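Category: Equipment & Purchasing > Bimanual cells

Budgeting a second two-arm bench - spares and grippers

hhenriques
We have approval in principle for a second two-arm bench, same layout as the first: one white table, two arms, small electrical parts. I have to submit a line-item budget in May. Arms and controllers are quoted. What I can't pin down is the consumables line. Zekach suggests 15 percent of hardware cost per year. That seems high for light parts. What do people carry?

t_falcao
15 percent is a vendor number. Ours ran well under that after the first year. Jaws and cables were nearly all of it. Budget those two separately and leave the rest in general maintenance.

NMeireles
Disagree with folding the rest into maintenance. If a joint seal or a wrist flange goes, it comes out of a pot that someone else has already spent. We carry a fixed reserve per arm and it has been drawn down twice.

Also, what is the reach overlap on your bench? Two arms on one table cost you more in cable wear than two separate stations.

hhenriques
Overlap is most of the middle of the table. External cables, looped over the arms. We have replaced two so far, both at the gripper end.

apapadakis
Then price internal routing before you price spares. Porner offered it to us as a retrofit at 700 per arm. Lead time was 52 days, which was the real problem.

t_falcao
700 per arm buys a lot of external cable. We change ours on a schedule and the bench is down for less than an hour. I would not pay for the retrofit on a light-duty cell.

NMeireles
Depends on shift pattern. At one shift I agree with Teresa. At two, no.

hhenriques
One shift. So external cables, spare set per arm on the shelf.

Next question is grippers. Current work is small boxes, a handled item, and wire bundles with connectors on the end. Same gripper type on both sides. Bundles are the hard case because the strands spread near the fingers. Garcia quotes a soft-finger set, Paltatent quotes a narrow hard jaw with replaceable pads.

rnogueira
Pads. Soft fingers lose position on small connectors. We tested more than 70 cycles per set on a similar harness and the soft set was worse on insertion.

apapadakis
Worse on insertion, better on pickup in our case. If the bench only sorts and places, soft is fine. Hélder, does it have to mate the connectors?

hhenriques
Not in this phase. Pick, hold, place. Bench one with both arms over the table, wire bundle on the right:

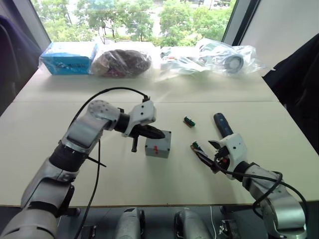

Re: gripper choice for bench two

rnogueira
Then buy one set of each and run them on opposite arms for a month. Put the loser in the spares line.

NMeireles
Mixed sets mean two pad part numbers to stock. I would still pick one.

hhenriques
Noted. I will ask both suppliers for a single-set price and post the figures.

14 comments | 3 shares
Contact | Forum rules | Copyright, all posts remain with their authors | Back to top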